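Crayfish Season at Our Table

Every October, once the evenings start closing in, we clear off the long table and have what my family still calls the last supper of summer, even though summer has usually been gone for a good while by then. I grew up with crayfish parties (my grandmother ran hers like a military operation, with paper napkins folded the night before), and I've never quite been able to let go of the habit. This is our 7th year of doing it at home in Nonness, and I thought I'd finally gather up some notes on how we lay things out, for the friends who keep asking.

The idea is to keep it simple. Crayfish are messy, and a table that's too pretty only makes people nervous. I put down dark mats, a plain white bowl, plenty of tissues, and bread for mopping up. If there's a tablecloth involved, it's one I don't mind throwing in the wash twice.

My neighbor Gergely Vida taught me the broth, which has crown dill, salt, a little sugar and a bottle of dark beer in it. He insists on 12 hours in the fridge before anybody gets a taste, and I've stopped arguing with him. We make a big pot, enough for 50 crayfish, and he brings his own dill from the garden – great armfuls of it, with the odd ladybug along for the ride.

As for bread, a soft round bun is my favorite next to shellfish, though half the family would rather have something dark and crusty from Kastureck, the bakery down by the bridge. We always end up buying both and eating the leftovers for breakfast with cheese. 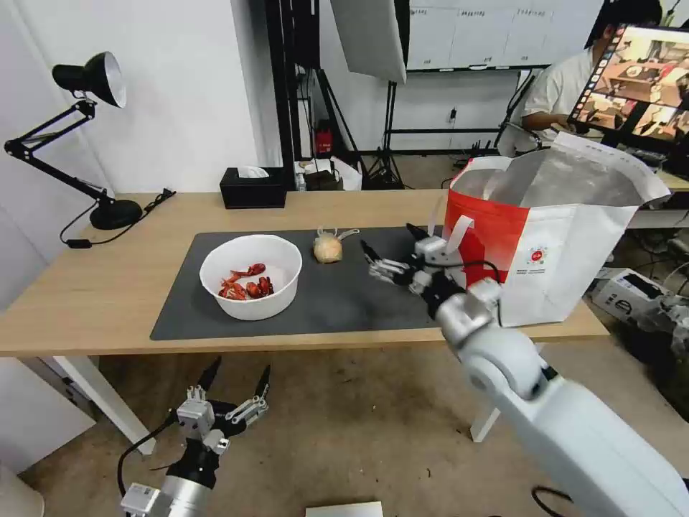
How long can cooked crayfish stay out on the table?
Two hours at most at room temperature, and less if the room is warm, so bring out a small bowl at a time and keep the rest in the fridge.

A small heap of bright red crayfish in the white bowl, with a wrapped bun beside it on the gray mat and the tissues close at hand. I do love that red against the plain white!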